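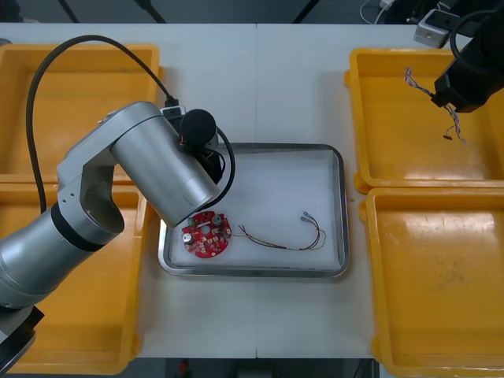

Sorting table, round red board and its wires in the steel tray.

2018-10-04, Rullesum workshop

Carrying on from the last entry, where I ran out of page halfway through complaining about the Hadgu boxes. I've calmed down since, and had a good lunch, so this will be a kinder account of them.

For whoever reads this next: the Hadgu parts are the round red boards and all the wiring that came back from Serkarbridge when the display there was taken down. They were packed in a hurry, boards and leads together, and there are 323 items on the packing list, though the list and the boxes have only a passing acquaintance. Tsion wants the lot sorted before December so the good boards can go on to Furnonberg and we can have our shelf back. I would very much like the shelf back too.

What I settled on, after trying it a few ways, is to work out of the steel tray in the middle of the table and keep the bins on either side of it. A board and its wires go in the tray together, and I don't pull them apart until I've looked at where each lead runs. I know that sounds fussy. The trouble is that the leads all look alike once they're loose, thin red and yellow ones especially, and twice last week I had a nice tidy bundle and no idea at all which board it belonged with. So now I look first, write the lead colors on a paper tag, and only then separate them.

The boards themselves are a pleasure to handle, I'll say that for them. They sit well in the palm and the notched outline gives your fingers something to hold by the edge, well away from the parts.

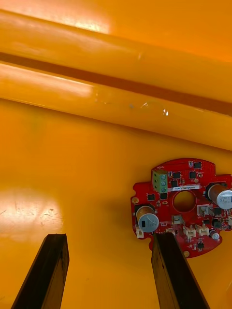 The terminal blocks are where I spend most of my time. Three screws each, and whoever did them up at Serkarbridge had a strong wrist. My small flat driver is too soft for it and I've started rounding its corners, so please could we order a better one (Vinh, I know you have a good one in your bag, I have seen it, I am asking nicely). Back each screw out only until the wire slides free. If it comes all the way out it will find the floor, and the floor here is dark, and there goes ten minutes. The printing next to the block is tiny, so bring your reading glasses or borrow the magnifier from the window bench.

I got through around 40 boards this week, which felt slow on Monday and perfectly respectable by this afternoon. Tagging takes the longest. I had a box of 1,000 paper tags when I began and I'm no longer sure that was silly.

Wires next, and I'm afraid I have opinions. Coil each bundle loosely over four fingers, connectors on the outside, one twist tie in the middle, done. Please don't wind them tight around a pencil the way I did at first – they looked lovely in the drawer and came out like springs. A bundle that's already tangled goes on a plain patch of table and gets opened from the connector ends, one at a time, with the radio on. Pulling on the middle of it has never helped me yet. Anything with a bent connector I put aside for Vinh, who has more patience with pliers than I do.
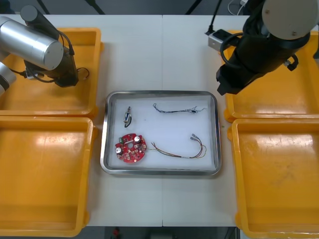 I asked Tsion whether we ought to get proper lidded boxes for all this, the sort with little compartments, and we went back and forth over coffee for longer than the question deserved. I came down on the side of keeping what we have. Bins that shallow let me reach in flat-handed, and the rounded corners mean a small connector can be swept out with one finger, where the old square boxes always kept something back. The white lining in the tray earns its keep too, as a dropped screw shows up on it straight away. My one grumble is the overhead light. It throws a glare on the plastic, and a clear bit of sleeving can lie in the shine without my noticing, so I've got into the habit of running a hand around each one before I fill it. Tsion thinks compartments would still be better for the screws. She may be right about the screws.

Things left to do:

Go through the last carton, the one with the crushed side.
Check the tags against the packing list and write down what doesn't match.
Ask Furnonberg if they want the leads coiled in with the boards or bagged by themselves.
More twist ties, a pack of 100 will do.
Driver (see above, Vinh).

Leaving the finished boards on the middle shelf under the tea towel. Please don't stack anything on them, however flat it looks.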